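**Small Things, Big Bed: Sorting the Clutter of One Bedroom**
Home Organization module, project report
Ineke Hermans
Thu 21 May

## Why I picked this

My assignment was to choose one kind of household mess and work on it properly, start to finish. Most of my classmates went for closets or kitchen cabinets. I went for the little stuff! Hair ties, tape, travel bottles, half-used tubes, packets of tissues, all the things that float around a bedroom and never get a home. I had been reading the Sanus workbook chapter on "landing spots" back in April and it got me really excited to try the method on a real room.

The room is a small one with a double bed taking up most of the floor. There is no desk, so the bed ends up being the only flat surface big enough to spread things out on. I decided to make that part of the method.

## Method

I used the bed as a sorting table. The sheet has wide white bands on slate blue, and I loved working with them, since small things show up so well on the white. The steps I wrote down before starting:

1. Pull every small item out of drawers, bags and pockets.
2. Put them all on the middle band of the bed, pillows left where they are.
3. Pick up one thing at a time and say out loud what it is for.
4. Send it to one of 4 groups: hair, washing, fixing and wrapping, everything else.

Step 3 sounds silly but it was my favorite. You slow down, you read the label, and you remember why you bought the thing (or you don't, and then it goes in the last group).

## The sorting
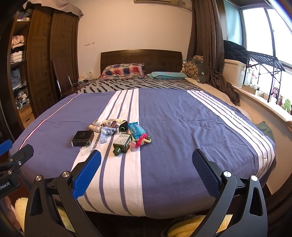
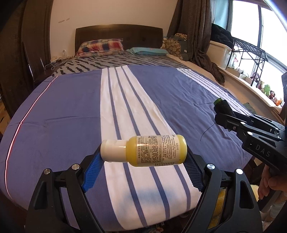
Bottles were the hardest group. A bottle can belong to washing, to travel or to nothing at all, and the labels are tiny. My rule ended up being that anything I couldn't identify in one look got a paper sticker with a plain word on it. I'm very happy with that rule and I'm keeping it.

Tape surprised me the most. I always thought of myself as someone who owned one roll, maybe two, and kept losing it. Rolls of tape now live together in a shoebox I call the Pumov box, after the name printed on the lid. Hair ties went on a loop of ribbon on the back of the door, which took five minutes and is so much nicer than digging for one in the morning.

Boxes with lids were a mixed bag. They look tidy, so you leave them closed, and then they turn into tiny junk drawers. I opened each one before giving it a group. A clear container is much better for this and I'd use more of those next time.

## What I compared

I tried two storage ideas for a week each:

- **Sodik tray.** A shallow open tray on the windowsill. Very quick to use, very quick to overflow. By the weekend it had coins in it.
- **Zakaria pouches.** Zip pouches, one for each group. Slower, but things stayed where I put them, and I could carry the hair pouch to the bathroom.

The pouches won for me. My sister would pick the tray, and she told me so more than once.

## What I would change

I should have started earlier in the day, because the bed has to be clear by night and I rushed the last group. "Everything else" is also too big as a category. Paper things need their own group, and so do chargers, which I had left out of the plan completely.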